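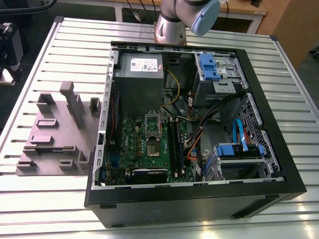
The Unden bench at Wellville with a desktop tower open and the fixture plate to its left.

Computer disassembly data: where we are in November

The disassembly task on the Unden bench has reached 2102 accepted examples. The target for the first training set is 3000, and the plan is still to get there before the bench is taken down for its move to the other side of the building. Some readers of this newsletter have asked what counts as an example and why the number in the weekly report goes down now and then, so this item covers both.

An example is one complete recording of one step, done on the robot arm under the control of an operator. A step is something small, such as taking a memory module out of its slot, pulling a data cable or lifting a bracket. Each recording holds the video from the bench cameras, the joint positions of the arm, the state of the gripper and a one-line instruction in plain English. The operator types the instruction before starting. Instructions written afterward tended to describe what the operator ended up doing, and we no longer accept them.

The count goes down when the review catches something. A recording is dropped if the video and joint data are out of step, if the operator stops for a long time with the gripper touching a part, or if the typed line names the wrong part. Failed attempts are kept in a separate folder and labeled as failures. They do not count toward the 3000, but Pristura, which is building the learning system, has asked for all of them.
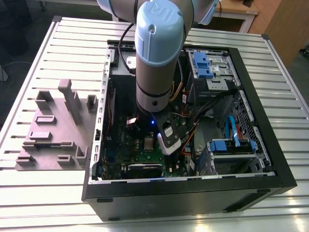
Reaching into a case is the part of the task that takes new operators longest to learn. A tower has walls on all four sides once it is on its side, and the arm has to come in steeply enough that the wrist does not touch the frame on the way down. Operators practice the approach with no part to pick up until they can do it without stopping. The next thing they learn is to tilt the gripper once it is low in the case. With the fingertips just over the motherboard and the gripper angled to the lower right, as it is here, there are still power wires between the wrist and the drive cage and a blue SATA cable looping in front of the side mesh, and all of those have to be kept in mind on the way out. We ask operators to leave by the same path they came in on unless the instruction says otherwise.

Cables remain the weakest part of the set. Rigid parts come out more or less the same way each time, so a new recording of a memory module adds less than it did in the first weeks. A cable hangs differently after every reset. Starting this month, half of each session goes to cable steps, and the person doing the reset is asked to leave the cables in a new position each time. Please do not tidy them.

A few changes to the bench procedure:

The fixture plate stays in its marked position. It was moved a little to the left during a cleaning and the recordings from that session had to be relabeled. If you have to take it off the table, run the position check before you record anything.

Cases are to be swapped at the end of a session and not in the middle. The session log has one field for the case, and splitting a session by hand takes longer than the swap saves.

Check the labels on the cases before you load one. Cases with a torn label go back on the shelf until they have a new one.

The bench light stays at its current setting. We know the table reflects a good deal of it. The learning system will have to work with reflections, and Pristura would like them in the data.

The first training run on part of the set was done by Akl on its own machines. The results for memory modules were good enough to continue with the present recording format. The results for connectors were poor, mostly because the system closed the gripper too early. More connector examples with a slow final approach have been added to the schedule.

The recording machine's storage was filling up faster than expected, and older sessions have been moved to the archive. They can still be opened from the session browser, with a short wait. If a session does not load, send its number to the bench desk at extension 3055.

Operators who want extra sessions can sign up on the sheet by the bench. Each slot is 2 hours long, including resets.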